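Mokgate kitchen, counter and pet feeding station, check sheet w/ comments
Unit ref 3228. June round. Filled in by Ditte Hviid, copy to Konrad Kozłowski

1. Countertop, corner section
Secure, no movement: OK
Cracks or chips: none found
Seal at back wall: OK, recheck next round
Comment: black granite shows every drip, wipe down after each fill. Use the gray cloths not the paper.

2. Bowls and water
Bowls stainless, no sharp rims: OK
Food and water kept in seperate bowls: OK
Bottle stored with cap on: see comment

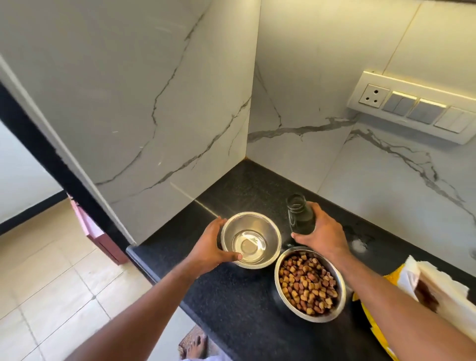
Comment: cap goes back on as soon as the water is poured. Told Igor, told Jarmo. Glass or plastic, same rule. Keep well back from the front edge.

3. Upper cabinets
Doors close flush: NO, left one, WS 19
Hinges tight: left door to be checked, others OK
Labels readable: OK
Old tape scraps removed: NO
Comment: left door sits lower than its neighbor. Dont slam it. Hinge screws on order from Pristley, part 1095. Instruction sheet stays on right door, pet food and water one.

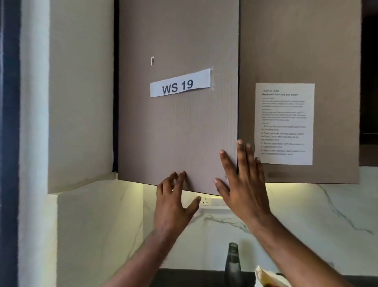 Page 2 of 3

Action on door: Jarmo Tuominen, before next round. Peel off scraps same time.

4. Slip and spill
Floor in front of counter dry: OK
Water on counter: YES, by the bottle
Comment: wipe up before anyone sets bowls down. Residue in the empty bowl too, wash with hot water and rinse twice, no refilling over old food.

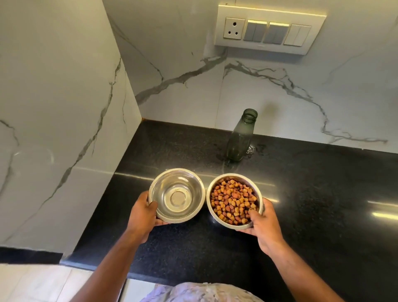 Item 4. Empty bowl and full bowl, wet patch at bottle.

5. Sign off
Open items: cabinet door, tape scraps, bottle cap
Pass with comments. DH, log 219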